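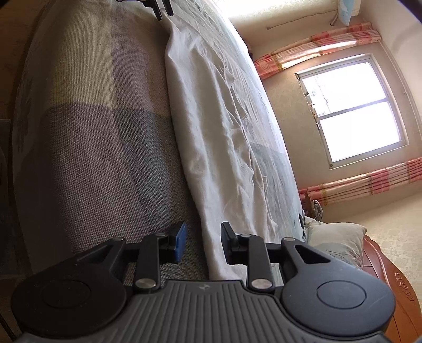 *Hand gripper over the bed, fingers open: one blue pad, one black.*

## Looking after a hand gripper at home

Most of the advice going around on these is oversold. I've kept one running since September and half of what I was told to buy is still in the drawer.

**Pads.** Wipe both with a barely damp cloth and let them air-dry. The Arkero pad cleaner costs 14 dollars and I can't tell its results from tap water. Lint is what makes them slip, and quilts and sheets shed plenty of it.

**Mismatched pads.** Fulgencio Huerta swears you must replace them as a pair. I'm not convinced. Pinch a fold of sheet and tug. If it creeps out on one side only, swap that side.

**Pivot pins.** Go easy on oil. Uriel Lozano puts a drop on every pin each Wednesday, and his linkages are now gray with fluff. I use a dry brush, and a touch of dry lube if a finger squeaks – then I work it open and shut 10 times and wipe off the extra.

**Ribbed top.** An old toothbrush, run along the ribs. Compressed air mostly moves the dust over to the joints.

**Checking for play.** Close the fingers and wiggle the tips sideways. Some give is normal. If the pads no longer meet flat, look at the pins before you blame the pads.

**"Tune-up" kits.** The Mitberg one has 70 pieces. I have used 2 of them, both washers.

Store it with the fingers open so the pads don't take a set.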